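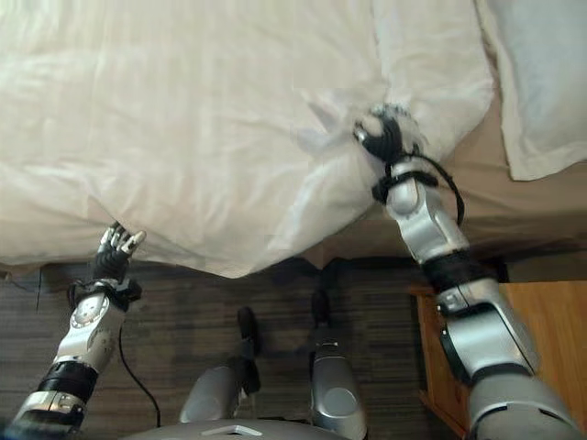
Page 5 of 20

Lerkville Home & Garden Forum > Bedrooms & Bedding > Wool duvets, who's converted?

marmalade_hill wrote:
Still catching up on this thread after a week away and I'm so pleased to see the wool camp growing! We went over in October and I'm never going back. I used to wake up boiling at three in the morning with one leg out, then freezing at five, and that has completely stopped. Mine is the Tulura all-season, king size, and it's heavier than the feather one it replaced but it sort of settles on you. Lovely thing.

Only grumble is the smell for the first few nights. Faintly of sheep. Hung it over the banister with the windows open and it went.

dunnock wrote:
How heavy is heavier? I can't bear being pinned down. My gran had blankets tucked in so tight you had to be posted into bed like a letter.

marmalade_hill wrote:
Ha, nothing like that! More like one decent blanket on top of what you're used to. You can kick it about perfectly well.

Trevor_Nine wrote:
I'm going to be the grump again. I've had wool and I've had down and the wool went flat in the middle after two winters. Hard ridge down each side, nothing where you want it. Down you can shake back to life in ten seconds. I paid a lot for that wool duvet and it's now in the dog's bed.

pirjo_k wrote:
Trevor, was it quilted in channels or in squares? The long channels do let the filling creep. Mine has small stitched squares all over and hasn't moved at all, and I've had it longer than you had yours.

I grew up in Finland where my parents each had their own duvet on the one bed, and I cannot recommend this enough to couples. Two singles on a double! No tugging, and one of you can have wool while the other has down, so you and Mrs Nine could both be happy.

Pirjo Kettunen

Trevor_Nine wrote:
Channels, I think. I'd have to go and ask the dog.

Two singles looks a mess when it's made up though. I like one big white duvet with nothing on it.

pirjo_k wrote:
You fold each one in three lengthways and lay them side by side. It looks very smart, like a hotel. Or throw a bedspread over the lot.

dunnock wrote:
Tried the two singles thing on holiday and there was a draught right down the middle all night. Sorry Pirjo. I know everybody raves about it.

banafsheh_sh wrote:
New here, hello all! I'm Banafsheh Shojaei and I do alterations and curtains, so I have opinions about covers more than what goes in them. Please, please look at the corners before you buy. Four tape ties inside, one per corner, and matching loops on the duvet. It costs pennies to sew them on if yours hasn't got any and you will never again have an empty top half and a great lump at your feet.

Also wash the cover before the first use, even if it says pre-shrunk. I had a customer whose brand new cotton one came out too short for the duvet after one hot wash, and there's no letting out a hem that isn't there.

marmalade_hill wrote:
Welcome! Ties are a brilliant tip. Does it work with a wool one? I'm a bit nervous of putting a needle in it.

banafsheh_sh wrote:
Yes, sew only through the bound edge and don't go into the filling. Short loops of cotton tape, a few stitches back and forth.

kettle_on wrote:
Has anyone used the Zestness wool wash? The shop on the corner has it and I want to do mine before it gets put away for summer.

Trevor_Nine wrote:
Don't wash it! Air it on a dry breezy day and spot clean the rest. That's one thing the wool people and I agree on.

pirjo_k wrote:
Depends on the label. Mine says machine washable, cool, wool cycle, and I've done it twice with no harm. It does take an age to dry. Lay it flat over two airers and turn it, and don't be tempted by the tumble dryer.

kettle_on wrote:
Label says 'professional clean only' so airing it is. Thank you both. Forecast is good for the weekend!

dunnock wrote:
Back to my question from page 4, has anyone got the Babaei lightweight one? It's down to 549 for the super king in the sale, which still makes me feel faint, but if it really does do summer as well I'd be getting rid of two other duvets and getting a whole shelf of the airing cupboard back.

marmalade_hill wrote:
Not tried it, but an airing cupboard shelf is worth a lot in this house. Go and have a feel of one in the shop first and ask whether it's squares or channels.

Next page >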